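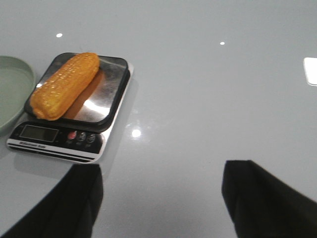
Toy corn on the kitchen scale, steel platform.

Weighing vs. measuring cups for cornbread - is it worth switching?

hakyol_bakes
Posted Thursday, September 2, 2021

I've made the same skillet cornbread for years with cups and it comes out different every time. Sometimes it holds together, sometimes it falls apart when you cut it. Same oven, same pan, same brand of cornmeal. My sister says to buy a scale and quit complaining. Before I rewrite all my recipe cards I'd like to hear from people who switched. Did it fix anything? And what do you use for a cup of cornmeal in grams? I've seen numbers all over the place.

Hatice Akyol

milldust
The numbers are all over the place for a good reason. Stone ground medium and supermarket fine don't pack the same. Take your own cup, fill it the way you normally do, weigh it, and write that down. That's your number. Somebody else's number is for somebody else's cornmeal.

rowhouse_ron
I don't agree that the scale is the fix. Cornbread that crumbles is nearly always too much cornmeal for the amount of flour and egg, or it was cut hot. My grandmother used a coffee mug with no handle and hers never fell apart. Let it sit 20 minutes before you cut it and see if you still have a problem.

hakyol_bakes
I do cut it hot. That's sort of the point of cornbread.

rowhouse_ron
Then it's going to crumble some.

Agnese_S
I switched in July and I'm not going back. Mostly it's the dishes. Bowl on the scale, zero it, pour in the cornmeal, zero it, pour in the flour, zero it, buttermilk. One bowl and a whisk to wash. For the record my batch is 300 grams of cornmeal and flour together, two eggs, and buttermilk until it pours like thick pancake batter. I still don't weigh the buttermilk to the gram.

I have a Clorkeo, which was cheap. It does fine for flour. It does not do fine for baking powder, so I use a measuring spoon for that and for salt.

- Agnese Šimkus

milldust
Same here on the small stuff. Most kitchen scales are poor at the bottom of the range. If you add baking powder slowly, a pinch at a time, some of them don't register it at all. They treat it as drift and pull back to zero. Put it in a little dish and set the dish down all at once, or just use the spoon.

tinroof44
Don't get the Broteo. Mine shuts itself off after two minutes. I get everything in but the last ingredient, go to the fridge for the eggs, and when I come back the screen is blank and I've lost the count. The auto-off can't be changed. I wrote to them and got a form letter.

Agnese_S
Write the running total on a scrap of paper as you go. Then the shutoff doesn't matter as much.

tinroof44
If I'm keeping notes with a pencil I may as well use cups.

skilletcity
How do you check if a cheap scale is any good? I've got one that came with the apartment and I don't trust it.

milldust
Nickels. A US nickel is 5 grams. Put 20 of them on and you should see 100 or very close to it. Do it on a hard, level counter, not on a towel. Then move the stack to each corner of the platform. If the reading changes a lot from corner to corner, I'd replace it.

skilletcity
Got 99 in the middle and 98 on one corner. Guess it's okay.

rowhouse_ron
It's cornbread. 98 is okay.

dot_in_the_valley
One thing that hasn't come up is humidity. I keep cornmeal in the freezer, and if I scoop it right away it clumps and I get less in the cup. Weighing took care of that for me. Ron is right about the resting time, though. I give it 7 minutes, which is as long as anybody in my house will wait.

Does anyone here put sugar in? I use a tablespoon.

rowhouse_ron
No.

Agnese_S
Two tablespoons, and I'm not sorry.

tinroof44
Please start another thread for that. The last sugar one got locked.

hakyol_bakes
Okay, update. I borrowed a scale from my neighbor and weighed my "one cup" 4 times in a row, scooping the way I always do. The lightest was 138 grams and the heaviest was 171. So I'd say that's at least part of it. I made a pan at 150 and it held together better, but I also let it sit for a while on account of Ron, so I can't say which one did it.

rowhouse_ron
The sitting.

milldust
Make it again at 150 and cut it hot. Then you'll know.

hakyol_bakes
I'm out of buttermilk. Will try it on the weekend and post back.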